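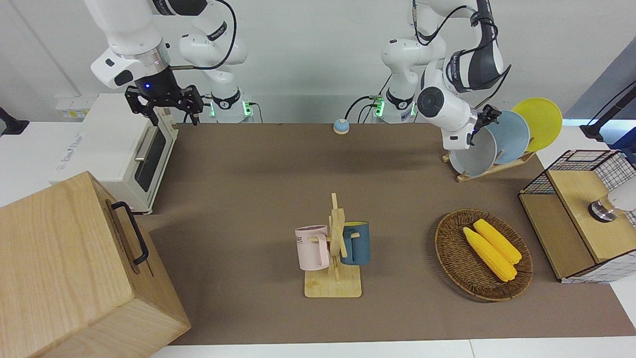
A lending library for kitchen things will open at the Dunbar Arcade in Grandovier this Sunday, in the double unit that used to be a carpet showroom. It is run by Nuvoslow, the household reuse group that already lends out garden tools and sewing machines from a smaller unit near the bus station.

The new branch has over 200 items on its opening list. They include toaster ovens, slow cookers, wooden dish racks, mug trees, cake tins, preserving pans, plates in sets of six or twelve, and a few larger pieces such as folding worktops and a tea urn. Members can borrow up to four items at a time for a fortnight. Plates and mugs count as one item per set.

Nuvoslow said the idea came from its tool users, who kept asking for things the group did not stock. Over the past year it logged 1113 loans from the bus station unit, and the message book on the counter filled up with requests for kitchen equipment. Toaster ovens were asked for most often, mainly by people in rented rooms without a full cooker and by families waiting for a kitchen to be refitted.

The arcade unit will open from 10am to 4pm on Sundays and from noon until 7pm on two weekdays, which will be chosen after the first month. Annual membership stays at £12, or £5 for students and anyone receiving housing support, and existing members do not need to join again. The group has 284 members at present and expects that number to rise once the kitchen list goes online.

Loans of small items such as racks, stands and tins are free. Electrical items carry a charge of £2 a fortnight, which goes towards testing and spare parts. Each appliance is tested when it comes in and again after every tenth loan, and a card tied to the plug shows the last date. Anything that fails goes to the repair bench at the back of the unit or is stripped for parts.

Most of the stock has been donated. One large delivery came from Akisura, the furnished lettings firm, which closed a block of serviced flats on the north side of Grandovier in March. The firm passed on 42 crates of kitchen goods, much of it plates, trays and drying racks. Sorting took several weeks. Chipped plates were taken out and offered to a mosaic class, and pans with damaged non-stick coatings were sent for scrap.

Borrowers are asked to bring things back clean and dry. Wooden items need a little more care than people may be used to, and the group has printed a short sheet to go out with them. Racks and mug trees should be wiped down and stood in the air to dry, away from radiators, and should not go in the dishwasher. A rack that has turned grey can be brought back as it is - the repair bench will sand and oil it.

Toaster ovens have their own sheet. It asks borrowers to leave a clear space on all sides, keep the appliance off tablecloths, empty the crumb tray after each use and let the oven cool with the door open before wiping it out. Members who have not used one before can have a short demonstration at the counter.

A corner of the unit has been laid out as a try-out table, with a sink and a length of worktop at ordinary kitchen height. Visitors can see how much room a rack or an oven takes up before they carry it home. Measurements are also being added to the online list. Several members of the tool library had pointed out that a photograph gives little idea of whether something will fit beside a kettle.

The carpet showroom had been empty for nearly two years. The arcade's managers have let it to Nuvoslow at a reduced rent for eighteen months, with a review after the first twelve. The group has taken up the old underlay, painted the walls and put in shelving from its former storage unit. The front windows have been kept clear so that the shelves can be seen from the walkway. Deliveries and bulky returns should come through the rear entrance on Dunbar Lane, where there are two short-stay parking bays.

Not everything on the request list will be available from the start. Nuvoslow has decided against lending pressure cookers for now, and it will not take deep fat fryers, electric carving knives or microwaves. Stand mixers are on the list but there is already a waiting list for them. Members can reserve one online and will be sent a message when it is ready to collect, after which it is held for three days.

Donations will be taken during opening hours only. The group is looking for baking trays, large saucepans with lids, colanders, kitchen scales and matching plates in plain colours. It has enough mugs. Items should be clean and complete, and electrical goods must have their original plug and an undamaged lead. Bags left outside the shutters will not be sorted.

Late returns are charged at 50p a day, up to a limit of £5, and no charge is made for the first two days. Ordinary wear is not charged for. Breakages should be reported when the item comes back, and members will be asked to pay a set amount printed on the loan slip - £1 for a plate, for instance, and £15 for a toaster oven.

The tool and sewing machine loans will carry on at the bus station unit with no change to opening times. Kitchen items can be returned there from next month, apart from anything electrical and full plate sets, which have to go back to the arcade.

Doors open at 10am on Sunday, and new members should bring one proof of address. Tea will be served until noon, and the repair bench will be open all day for small jobs such as loose handles and worn plugs.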